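Club update, long one

So February was going to be the month we finally got the arm to fold a towel. You may remember me promising this. You may also remember me promising it last fall, with a different arm and a different towel, so feel free to lower your expectations before reading on.

Quick catch-up for anybody new. I help out with the Dalsgaard robotics club, which meets after school and into the evening, and this year there are 11 students on the project side (the competition kids are a separate crowd and have much nicer shirts). Bernadette Egan runs the whole thing and I do whatever Bernadette tells me, mostly wiring and driving to the hardware store. Our project is called Lidus. I had no part in the name. It's meant to be a helper that learns small jobs by watching a person's hands do them, and the students picked three jobs back in the fall: folding a towel, stacking cups, and wiping down a surface.

The way we teach it is pretty low-tech. Somebody straps on the head camera, does the job, and we save the clip. Then somebody else does the same job and we save that one too, and so on until people start asking about pizza. Every clip gets a name, a start point and an end point, and all of that gets typed in by hand. As of last night we have 2,383 clips. I know this because one of the students put a counter on the club page and now everyone refreshes it like it's a sports score.

Bernadette wanted 400 good ones of wiping alone before we let the software anywhere near them. "Good" turned out to be a bigger argument than I expected! Does it count if your hair gets in the way? Does it count if you stop halfway to laugh? (We voted. Hair yes, laughing no. There is one clip with a sneeze in it that is still being debated.)

OK, the arm. We'd been running it on the Brurden board, which we got cheap and which has treated us accordingly. It would go along beautifully for a few minutes, then forget where its own elbow was and reach politely for a spot off to the left of everything. We swapped the cable and then we swapped the other cable. I re-crimped a whole set of connectors at my kitchen table one night while my dinner went cold, feeling very sure of myself, and it did exactly the same thing the next day.

What finally fixed it was a ninth grader asking why the ground wire went to that screw. I said it had always gone to that screw. Everyone looked at the screw. It was painted! Under the head there was a lovely thick coat of paint, and we had been grounding our robot to it since before the holidays. Five minutes with sandpaper and the elbow has behaved ever since. I bought her a very large cookie.

With the elbow sorted we went back to the towel, and I'd call it progress with an asterisk. It gets the first fold. The second fold it sort of pats. Then it lets go and backs off like it's done something wonderful, and the towel slides off the table. We ran it 17 times in one evening and I have never heard a room full of teenagers cheer so hard for a bath towel. The best run got both folds, crooked, and stayed on the table. I'm counting it. Bernadette is not counting it.

Cups are going better. The gripper pads we made out of shelf liner hold on fine as long as the cup isn't the flimsy kind, and the students worked out that slowing the last inch of travel fixes most of the tipping. They figured that out by themselves, by the way, while the grown-ups were in the hallway having a serious discussion about buying different cups.

The hands job is the one I find most interesting, and it's the one that looks like the least from outside. If you only ever do a job on the same bare white table, the software gets very good at bare white tables. Put it somewhere else and it loses track of which part is hand and which part is everything else. So the students have been keen on variety: soft surfaces, bad lighting, busy backgrounds, stuff going on behind and on top of your fingers. A hand pressed flat on a cushion with a picture being projected all over it is a completely different problem from a hand on a desk, and that's before you let the hand move. 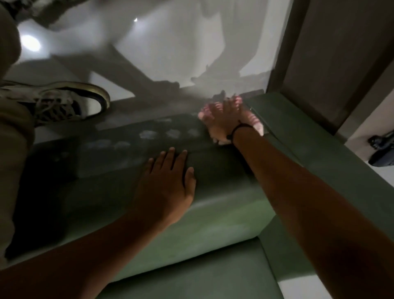

The group that does the labeling has strong feelings about this. Their rule is that you mark the hand where you know it is, even when the edge is mush, and if two people can't agree on where a fingertip ends then a third person gets called over. It's slow. I did one evening of it and came away with a headache and a lot of respect. You also start noticing odd things about people, like who always leads with the left hand, or who spreads their fingers out before they touch anything.

We've been using Dasosov for the labeling, and mostly I like it, but please, if you use it too, save before you switch tabs. I won't go into it. The students who lost their afternoon have forgiven me.

Next up is getting the wiping model to run on the arm without me standing next to it holding the stop button. I'd like to get there before spring break, Bernadette says after, and she's usually right about these things. We also need a second head strap, because the one we have is held together with tape and smells like a gym bag. If you've got one in a drawer somewhere, or a decent power supply you aren't using, leave a comment and I'll come get it.

Oh, and the competition kids have asked if they can borrow the ninth grader. The answer is no.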